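Clumier Community Help
Growers and small producers > Selling and contracts

Distributor wants 90 days to pay, is this normal for a small cannabis producer?

Felista Tanui
Posted 3 October 2026

Hello everyone. I am part owner of a small licensed producer named Gendeo. We grow dried flower only, no oils and no edibles. Until now we sold everything in bulk to one larger producer, who packed it under their own name and paid us on delivery. The price was low, but the money came every time and I could pay the wages.

Now we have the approval to sell packaged flower, and a distributor, Prallik, has offered to take our first lots to the stores. I have read the draft contract many times with a dictionary next to me. Most of it I understand. Two points I don't like.

The first is payment. They want to pay 90 days after the goods arrive in their warehouse. In these days I must pay the lab, the jars, the labels, the electricity and of course the tax, which does not wait for Prallik. Our building is from 1980 and the heating alone is a large bill from December on.
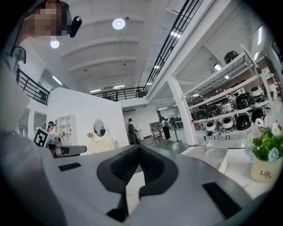
Gray gripper in the foreground, ribbed ceiling above.

The second is returns. The contract says they can send back "any unsold or unsuitable product" and deduct it from the next payment. It does not say what unsuitable means and there is no time limit. So if a store forgets our jars in a back room until they are dry as hay, I think we must take them back and also destroy them at our cost. Do I read this correctly?

My partner says we should sign, because a small company cannot choose. I would like to hear from people who have signed such a contract or who have refused one. We can continue the bulk sale for one more harvest if necessary, but the buyer wants to know our plan soon.

Thank you, and please excuse my English where it is stiff.

Si-woo Seol

Hello Felista. I signed almost the same contract when I started, so I can tell you how it was for me. I am not a lawyer. Please pay one for an hour before you sign, it is cheaper than what I did.

About the 90 days: yes, large distributors ask for this often. It is their opening position. I asked for 30 and they laughed, then I asked for a part on delivery and the rest later, and this they accepted without much discussion. The person who negotiates with you maybe has no permission to change the number of days but has permission to split the payment. Ask for it in this form.

Look also at when the days begin. In your text it is arrival at the warehouse. In mine it was "acceptance," and acceptance was a thing they did when they had time. Yours is better in this point, so don't let them change it in exchange for something.

About returns: you read it correctly, I am afraid. I would ask for these changes:

Unsold product can come back only within a fixed time after delivery, and only in sealed jars.
"Unsuitable" means a fault that existed when the goods left your facility, shown by photos or a lab result.
They pay transport for returns that are not your fault.
Destruction cost is shared if the product was stored in the wrong way.

In my first season 46 jars came back from one store. The seals were fine but the flower was too dry to sell to anyone. I paid the freight, the destruction and the paperwork, and I had no sentence in the contract that I could point to. After this I began to write the pack date and the moisture reading of every lot on the delivery note, and I ask the driver to sign it. It takes very little time and it has helped me in two disputes. 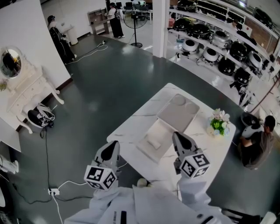
Gray tray or pad on a marble-patterned table, with a gripper on either side.

One more thing. Keep the bulk buyer if you can, even for a small part of the harvest. When the first payment from the distributor was late, it was the bulk money that paid my electricity. Check only that the Prallik draft has no exclusivity clause. Sometimes it is hidden under a title like "cooperation" or "forecast."

Seo

dont sign. 90 days is a loan from you to them and you get no interest. we said no to ours and sold direct to 3 stores near us, less volume but they pay fast. depends if your license lets you do that, ours did

Felista Tanui

Thank you both. I looked again, and there is an exclusivity sentence under "Forecasting," exactly as Si-woo wrote. I had read it as a sentence about planning.

Direct sale to stores is not possible with our type of license, so for us it is the distributor or bulk. I will ask for the split payment and for the four changes on returns, and I have an appointment with a lawyer. Si-woo, may I ask what part they paid you on delivery? If you prefer not to write it in public, I understand.

Si-woo Seol

A third. They offered a quarter first. If they say that the accounting system can't do two payments for one invoice, send two invoices.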